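Notebook, pick cell in simulation
March, started 8 in the morning

Goal for today: find out why the planner in Keltia chooses a bad grasp for the mesh cup. The solid objects are fine since January. The mesh cup is not fine, and I would like to close this before we merge the Zudedow branch.

What I know from before. Keltia takes the depth image, makes a point cloud, fits a primitive, and proposes grasps. For a closed cylinder this is easy. For a wire mesh, part of the rays hit the wire and part of them go through and land on the far wall or on the table. So the cloud has points inside the cup, and the fit gives a radius that is too small and an axis that is a little tilted. The grasp scorer believes the fit and sends the fingers to a place where they close on the rim from a wrong side.

First I checked the cloud for the cup alone, with no arm in the view. 2,507 points after cropping the table plane. I coloured them by distance from the true axis (in simulation we have the true pose, a big luxury) and there is a clear second group well inside the wall. So the problem is in perception. I had suspected the Michiels controller for two days and I owe it an apology.

Things I tried:

Statistical outlier filter. Bad. The inner points are dense enough that they survive, and the filter removes good points on the rim.

Bigger voxel size. It makes the fit more stable but it moves the rim height, and the approach height depends on this value. Not acceptable.

Fitting the rim first. I take the top slice of the cloud, fit a circle, and hold the radius and the centre fixed when I fit the rest. The rim is solid, so it gives clean returns. This one looks good. The code is in the tools folder, not reviewed yet, please do not copy it into your own branch.

With the rim fit I ran 11 seeds. In 8 of them the planner proposed a grasp I would accept by eye. In 2 the rim slice was too thin and the circle jumped. The last one stopped with a timeout in the inverse kinematics and I count it separately, it has nothing to do with the cup.

Note on the wrist view: the depth there is rendered with a different near clip from the room view. If you compare the clouds from both, set the same clip first. I lost one hour with this before lunch.

Renders from the runs, three from the room view and the last one close to the finger:
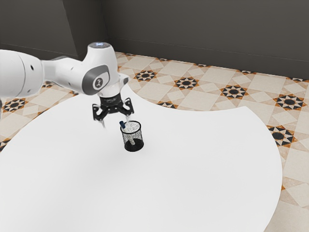
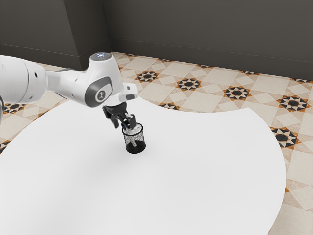
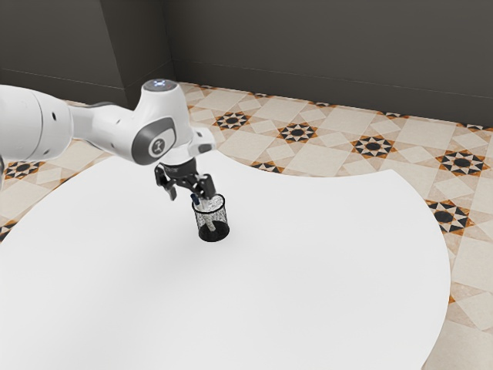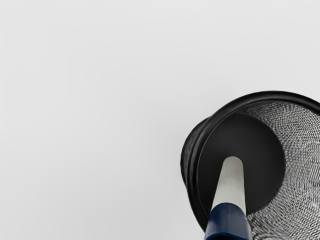 The thin slice is my next problem. The slice height is now a constant in metres, which is a lazy choice. It should depend on the sensor distance, so that we always have enough points for the circle. If there are not enough, the planner should refuse and ask for another viewpoint. At present it fits a circle to whatever it gets and reports a high confidence, and I don't like that the confidence comes only from the residual. A small number of points always has a nice residual.

Also to do:
- collision model of the cup is still a convex hull, so the planner thinks the opening is closed. Change it to wall pieces plus a bottom.
- log the rim radius for every attempt, in the Stuvasitz format, so the plots work without a converter
- contact threshold in Michiels: leave it as it is for now
- repeat the same seeds after the slice change, do not pick new ones

Question for whoever knows the scorer better than me: is there a reason the approach direction is penalised when it is exactly vertical? I found the term but no comment beside it. I set the weight to zero on my machine only, and the ranking of the first grasps did not change.

Left the batch running at 5 in the afternoon with the old slice height, as a baseline. Results go in the shared folder under mesh_rim.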